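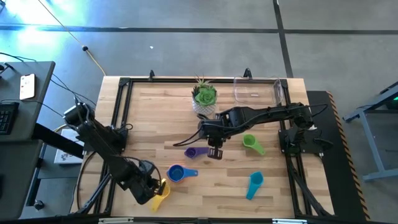 고정 카메라 뷰, 재현 시도 중. 왼팔 그리퍼가 노란색 계량컵에 닿은 위치, 오른팔 그리퍼는 보라색 계량컵 바로 오른쪽.

# [Vikden] 양팔 계량컵 정리 작업: 오른팔 pre-grasp 자세에서 플래너 타임아웃

- 접수일: 2019년 1월 16일
- 보고자: Jabari Barasa
- 구성 요소: `vikden-planner`, `skavby-perception`
- 심각도: 중
- 상태: 수정 반영, 일부 항목 미해결

## 증상

왼팔이 `yellow_cup`에 접근을 마친 뒤 오른팔에 `purple_cup` 파지 명령을 내리면, pre-grasp까지는 정상적으로 도달하나 이후 grasp 구간에서 계획이 생성되지 않음. 플래너는 제한 시간까지 대기한 후 다음 로그를 남기고 작업을 중단함.

```
[planner] arm=right stage=grasp target=purple_cup
[planner] start state in collision: right_finger_l <-> octomap
[planner] start state in collision: right_wrist <-> octomap
[planner] adaptor failed, retry 5/5
[planner] PLAN_TIMEOUT
[task] abort: right arm holds at pre_grasp
```

양팔 모두 토크는 유지됨. 비상정지는 발생하지 않음. 오른팔만 단독으로 홈 자세에서 출발시키면 같은 목표에 대해 계획이 성공함.

## 환경

- 플래너: Vikden 개발 브랜치, 샘플링 기반, 양팔 통합 planning group
- 인식: Skavby 노드, 고정 카메라 한 대의 포인트클라우드 사용
- 작업 정의: Kimico 스크립트, 대상은 색상별 계량컵 다섯 개
- 점유 지도: octomap, 해상도 5 mm
- 로봇 자기 필터: 링크별 padding 값 적용

## 재현 절차

1. 계량컵을 서로 겹치지 않게 상판에 배치한다.
2. `kimico run sort_cups --order yellow,purple`을 실행한다.
3. 왼팔이 `yellow_cup` 접근 단계를 완료할 때까지 기다린다.
4. 오른팔이 `purple_cup` pre-grasp에 도달하면 로그를 확인한다.

23회 실행 중 5회 발생. 컵 순서를 바꿔 오른팔을 먼저 움직이면 발생하지 않았음.

## 조사 기록

**1. 도달 가능성**

IK 문제로 먼저 의심함. 보라색 컵의 손잡이가 오른쪽 그리퍼 핑거 쪽을 향하고 있어 접근 방향 후보가 손잡이 축 주변으로 제한됨. 실패 시점의 관절값을 저장해 IK만 따로 호출한 결과, 모든 접근 후보에서 해가 나옴. 관절 한계까지의 여유도 충분함. 원인에서 제외.

**2. 팔 사이 충돌**

왼팔과 오른팔 링크 간 최소 거리를 계산함. 실패한 모든 실행에서 안전 거리 80 mm를 넘음. 충돌 쌍 목록에도 좌우 링크 조합은 없음. 원인에서 제외.

**3. 정적 장애물**

오른팔의 긴 링크가 상판 위쪽을 가로질러 뻗고, 카메라 뷰에서는 화분과 투명 용기 앞을 지나감. 화분은 octomap에 안정적으로 등록됨. 투명 용기는 깊이값이 불규칙해 프레임마다 복셀이 생겼다 사라짐. 다만 로그에 기록된 충돌 위치는 손목과 핑거 주변이며 용기 위치와 일치하지 않음. 이번 타임아웃의 직접 원인으로 보지 않음. 별도 항목으로 분리함(아래 미해결 항목 참조).

**4. 손목 주변 복셀**

실패 시점의 octomap을 덤프해 로봇 모델과 겹쳐 봄. 오른쪽 손목에서 왼쪽으로 나온 케이블 루프가 점유 복셀로 남아 있음. URDF에는 케이블 형상이 없고 자기 필터도 이 영역을 덮지 않음. 손목이 회전하면 루프의 이전 위치에 해당하는 복셀이 지도에 잔류하고, 손목 링크가 그 안으로 들어가면서 시작 상태 충돌로 판정됨.

핑거 쪽 충돌은 경로가 다름. 자기 필터에 들어가는 관절 상태의 타임스탬프가 포인트클라우드보다 171 ms 늦음. 팔이 감속하는 동안 필터가 실제와 다른 자세로 적용되고, 지워지지 않은 핑거 포인트가 그대로 지도에 기록됨.

단독 실행에서 재현되지 않은 이유도 확인함. 단독 모드는 단계가 바뀔 때마다 octomap을 초기화함. 양팔 모드는 반대쪽 팔의 계획을 보호하려고 초기화를 생략하도록 되어 있었음.

## 조치

- 손목 링크에 케이블 루프를 포함하는 캡슐 형상 추가. 자기 필터 전용이며 충돌 검사에는 사용하지 않음.
- 관절 상태를 버퍼에 저장하고 포인트클라우드 시각에 맞춰 보간하도록 변경.
- 양팔 모드에서 단계 전환 시 해당 팔의 그리퍼 주변 영역만 지우고 다시 관측하도록 변경.
- 시작 상태 충돌은 재시도하지 않고 즉시 반환. 기존에는 같은 상태로 재시도하면서 제한 시간을 모두 소모했음.

```yaml
self_filter:
 sync: interpolate
 extra_shapes:
 - link: right_wrist
 type: capsule
 use_for_collision: false
octomap:
 resolution: 0.005
 clear_on_stage_change: local
planner:
 retry_on_start_collision: false
```

## 검증

같은 배치와 같은 순서로 80회 실행. `start state in collision` 0건, `PLAN_TIMEOUT` 0건. 녹화된 bag 파일 재생에서도 핑거 주변 잔류 복셀이 확인되지 않음.

## 미해결 항목

- 왼쪽 손목에도 얇은 케이블이 엉켜 있음. 현재 캡슐은 오른쪽에만 적용됨. 왼쪽 형상은 Simanjuntak 브랜치 병합 후 추가 예정.
- 투명 용기의 복셀 깜박임. 고정 박스 형상으로 planning scene에 등록하는 방안 검토 중.
- 국소 초기화 직후 재관측이 끝나기 전에 계획 요청이 들어오는 경우의 처리. 현재는 포인트클라우드 한 프레임을 대기함.
- 로그의 `arm holds at pre_grasp` 메시지에 실패 원인 코드가 빠져 있음. 담당: Jabari Barasa.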